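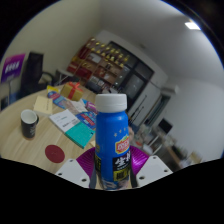 Obura's new season, and why I'm not buying it yet

7/10/21

Every summer the club puts out its list of reasons to get excited, and every summer I read it twice and come away with fewer than they had. Obura handball finished sixth last season. We are now told that sixth was a foundation.

The big news is the signing of Eyvindur Bech from Grostholm. Good left back, hard shot, tall. He also missed most of the spring with a bad shoulder, something the club's write-up skips over completely. I watched two of his games after he came back and he was passing up shots he used to take without thinking. Maybe a summer off fixes that. I'd like to see it before I put him down for six goals a night.

Then there's the schedule. People keep calling it kind. We open at home against Ekix, fine, but Jerkero away comes right after that, and we haven't won in that building since they put the new floor in. By November we'll have played all of last year's top four. If that's kind, I'd hate to meet the other sort.

My real worry is in goal. Both keepers are back, neither one won the job last year, and the plan seems to be to let them fight over it again. We switched at halftime so often that the defense never knew who was shouting at them.

Attendance is the other thing they're proud of. The opener last year drew 2706, a nice number, but by the end of winter we were down to around 2000 and you could pick any seat you wanted on the far side. Season ticket prices went up anyway.

I renewed mine – same row, same bad angle on the near goal. Seventh place is my guess, fifth if Bech's shoulder holds. Comments are open if you want to argue about the keepers.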